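New album "Duldale" out in August: fourteen songs, one upright piano and a lot of tape hiss

For immediate release

Well, it's done! My fourth record is called Duldale, it has 14 songs on it, and Sokero Records will put it out in August on vinyl, CD and all the usual download and streaming places. I'm writing this release myself again (the last one got a few of you to write back, so why change it), and I'll try to keep it short.

If you know me from Mayrhofer, the band, you'll remember a lot of loud organ and two drummers. Duldale is a much quieter thing. Most of it is me at an upright piano with felt over the strings, plus bass clarinet, pedal steel on five songs and a string trio on the last two. I sing on nine of the tracks. The other five are instrumentals, and a couple of those are short enough that you could miss them while you're pouring coffee.

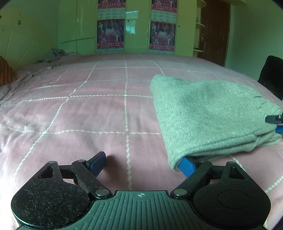
Karudov

I wrote the songs over one long winter in the town the album is named after. I had 258 voice memos on my phone by the time the snow went, most of them terrible, plenty of them just me humming over a running faucet. Side A opens with "Low Water," which came out of one of those faucet memos and still has the same tune. "Porch Light, Second Verse" used to be a Mayrhofer song that we never got right at full volume, and I slowed it down to half speed and dropped it a fourth, and now I think it's my favorite thing on the record. Ask me again next month!

We tracked everything live to eight-track tape, in an old grange hall with a wooden floor that creaks in B flat. You can hear it on "Ledger" if you turn it up. There was no click track, so the tempos wander, and I like it that way. The mix took longer than the recording did, mainly on account of the pedal steel, which kept wanting to be the loudest thing in the room.

The first vinyl pressing is 563 copies, a funny number that comes from what the plant had left of the green wax I wanted. The first 200 orders through Sokero come with a lyric booklet, hand-numbered by me, and a download of four demos that aren't going anywhere else. After that it's black vinyl for everybody.

I'll be playing the whole album in order at a handful of small rooms this fall, piano and clarinet only, with doors at 7 p.m. and music at 8. Dates go up on the Sokero site once the last two rooms say yes.

Advance streams, cover art and lyrics are ready now for press and radio. "Low Water" and "Ledger" are the two cleared for airplay ahead of release. For interviews, write to the Sokero press desk and they'll pass it along to me. I'm an early riser, so mornings are best.

Karudov: Duldale
Label: Sokero Records
Release: August
Formats: LP, CD, digital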